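Gakuver发布“空盒收纳”春夏整理手册：水果吃完了，盒子还得上班

新闻稿

2024年7月16日

家居整理工作室Gakuver今天发布新一版家庭收纳手册《空盒收纳》。手册共744条投稿方法，由编辑部从读者来信中逐条试过、改过、吵过之后选定，内容覆盖衣柜、餐桌、玄关，以及每个家庭都有但都不承认的那个“先放这儿”的角落。手册即日起在Gakuver网站免费阅读，纸质版在合作书店Trukthorpe有售，定价不含收纳盒，盒子请自备，最好是吃空的。

手册的起因并不体面。今年二月，工作室主理人Vitalii Nazarenko（维塔利·纳扎连科）搬家，清点旧居时发现，自己名下的专业收纳用品装满了一整面墙，而袜子仍然散落在三个不同的房间。“我花钱买了很多盒子来装我的东西，”他说，“后来又花钱买了柜子来装那些盒子。到搬家那天，搬家师傅问我哪些是要搬的，我一时答不上来。”

搬进新家后，他给自己定了一条规矩：七周之内不买任何收纳用品，家里有什么就用什么。第一周用的是鞋盒，第二周用的是饼干罐，到第三周，冰箱旁边攒下的水果包装盒开始陆续进入衣柜。他把过程写成短文发在网上，随后收到了1,237封来信。来信者当中有人表示赞同，有人寄来了自家方法，还有一位读者用整整四页纸论证月饼盒的优越性，并附有手绘剖面图。编辑部读完之后决定，这件事可以出一本书。

《空盒收纳》的主角是各种印得比内容物还漂亮的包装盒。装礼盒水果的纸盒尤其受到偏爱：尺寸适中，盒口敞亮，颜色喜庆，扔了心疼，留着又说不出理由。手册为它们找的理由是袜子、手套、帽子、围巾，以及一切叠好之后需要有个边界的小件织物。

编辑部在试用中还得出一个结论，装小件织物的盒子最好不要太深。深盒子的底层会逐渐成为一处考古遗址，去年冬天的手套与前年冬天的手套在那里安静共处，直到主人又买回一双新的。浅一些的水果盒一眼能看到底，想自欺也没有条件。

手册的“餐桌”一章建议把整理工作从床上搬到桌上进行。床上整理衣物的最大问题在于，整理者随时可以躺下，而且大多数时候确实躺下了。桌子没有这个功能。铺一块格子桌布，把待装盒的织物一件件横着排开，盒子摆在后面，手边留出叠的地方，剩下的就只有干活这一条路。 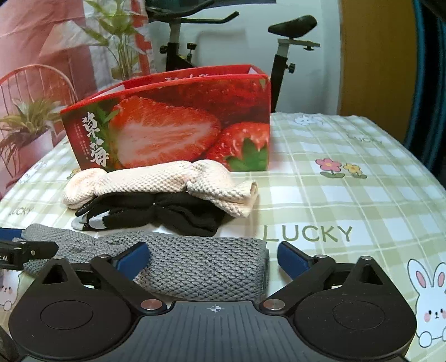 小件织物应该先叠好再装盒，还是装进去再说？

先叠好。手册给出的顺序是：全部摊在桌上，同类归在一起，逐件叠成差不多的宽度，然后竖着放进盒里。“装进去再说”的做法也有读者来信支持，编辑部照做了一遍，结果是盒子盖不上，事情也没有再说。

叠法方面，手册采取了较为宽容的立场。编辑部原本为针织类小件拟定了统一的三折标准，试行之后发现，厚针织物对标准没有兴趣，压下去一头，另一头就鼓起来。最终版本改为“叠到你不想再叠为止，然后横向捋平一次”。薄的黑色织物则另有一节，题为“它们看上去全都一样”，建议在明亮的桌面上配对，不要在昏暗的衣柜前凭信心进行。

手册还收录了一份来自Rizk小区的邻里试验。小区居民把自家闲置的包装盒放到公共活动室，供有需要的人取用。试验开始后不久，送来的盒子多于取走的盒子；再过一阵，活动室需要收纳。组织者随后补充了一条规则，每放下一个，须带走一个。居民普遍表示理解，并改为趁没人的时候来放。手册如实记录了这段经过，收在附录“尚待改进的方法”之中，该附录是全书最厚的一章。

在材料提示部分，编辑部提醒读者，装过水果的纸盒应先清空碎屑，用干布擦净内壁，在通风处晾透后再放织物。带有果香的盒子可以使用，前提是使用者能够接受冬天的手套闻起来像甜点。盒底发软、起皱或有渍痕的，请直接送去回收，不必为它举行告别仪式。

关于盒子朝哪一面摆放，来信中存在持续的分歧。一派主张印刷面朝外，理由是好看；另一派主张朝内，理由是家人总会以为里面真有吃的，打开之后神情难过。手册的意见是朝外，并在盒沿贴一张写明内容的小纸条。编辑部一位同事家里没有贴，她的父亲至今仍会不时去看一眼。

与手册同时推出的还有Woleo标签贴，供读者写明盒内物品。标签为空白设计，没有预印“袜子”“杂物”等字样。编辑部解释说，早期样品里确有一款印着“杂物”，试用者拿到之后，把所有盒子都贴成了这一款，整理工作在当天下午即宣告完成。该款已停止生产。

谈到下一步计划，Vitalii Nazarenko表示，工作室正在征集厨房抽屉的整理方法，重点是那些只用过一次的工具和来历不明的瓶盖。“我们不承诺能解决，”他说，“但可以先把抽屉拉开。能完全拉开的家庭，请优先投稿。”

投稿者请附上方法说明，篇幅不限，手绘剖面图亦可接受。来稿一经采用，Gakuver将寄赠纸质手册一册。书用纸盒包装，盒子不必寄回。

关于Gakuver

Gakuver是一家专注于家庭整理的工作室，出版手册、举办小型整理课，并提供上门咨询。工作室不销售收纳盒，此前销售过，库存目前用来装样书。

媒体联络

样书、采访及转载事宜，请通过Gakuver网站的媒体页面与编辑部联系。来信请在标题中注明“空盒”，未注明的会被归入另一个盒子，回复稍慢。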